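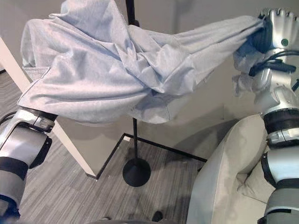 Call for Participants: Comparing Grippers on Cloth

Posted in June by the Mesodik test group, Matmont

Andik is looking for people to help us compare two-arm setups on soft materials. You will guide both arms while they take a light blue cloth by its ends and stretch it out, and then repeat the same task with a different hand or gripper. After each round you fill in a short form — what felt easy, what slipped, what you would change.

We need 27 participants. No experience with robots is necessary, but you should be able to stand for one hour and have good use of both hands. Each person comes for 3 sessions in our Matmont rooms, starting at 9:30 in the morning. The payment is 400 Marti credits, given after the last session.

To apply, please write to the Mesodik desk at Andik and tell us which mornings suit you. We answer every letter, also when the places are already full.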